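Who gets to come? Visas, travel and hosting a youth football tournament
Project report, draft handed in 15th March

I picked this topic because my old club went to an international youth tournament in Vilden two summers back, and half the teams in our group never showed up. We got 3 points for a game we didn't play. At the time I was thrilled. Later I started wondering what had happened to those kids, and when we had to choose a question for the sports and society unit, that was mine: how much do entry rules decide who plays?

What I did

I read the tournament's own reports first, then the bid papers from the two towns that wanted it next, Vilden and Skoltow. After that I wrote to every club on the entry list with a public email address (a lot of them bounced, so don't expect miracles) and asked the same short questions. Did you need visas? Did everybody get one? Would you enter again? I also got hold of the Idar Cup's figures, as it's a similar size and its organizers put everything online, bless them.

What I found

The Idar Cup had 2,182 players registered last time. Of the clubs that had to apply for visas, 10 wrote back to me, and their answers were all over the place. A couple had no trouble at all. One got every player approved but the coach turned down, which meant the kids stayed home anyway – you can't send a bunch of thirteen-year-olds abroad by themselves! Another got its papers after the group stage was over.

Money came up more than I expected. Clubs pay for flights and beds before they know if they can travel, and most of the cheap tickets can't be refunded. Small clubs told me they only try once.
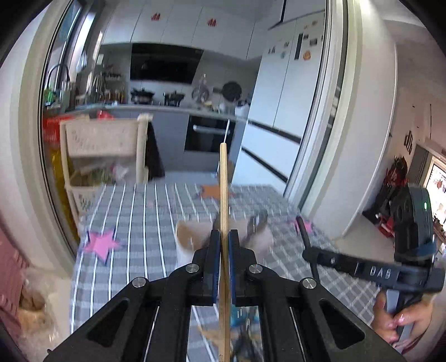 Chmielewska, answering for one of the clubs that stayed home, thought I was being too hard on the hosts. Embassies make the decision, she wrote, and all a tournament can do is send the invitation letters early and answer the phone. Her club got its letter in April for a summer event, and she figured that was already too late for them.

I went back and changed my second chapter after that. My first version pretty much blamed the organizers for everything, and her email made me look at the dates instead. Vilden's bid says letters will go out "in good time" and leaves it there. Skoltow's gives an actual deadline and promises to refund the entry fee if a team is refused, so on this one point I'd rank Skoltow higher, even though its fields sound worse and the bus connection is kind of a pain.

Problems with my project

My sample is small, and clubs that had a bad time were probably more likely to write back. I only wrote in English, which leaves people out. I also never heard from an embassy, so that whole side comes from public web pages. If I did it over, I'd start mailing clubs in the first week and ask for the date on each letter, as that's the number I ended up wanting most and nearly everybody had to guess it.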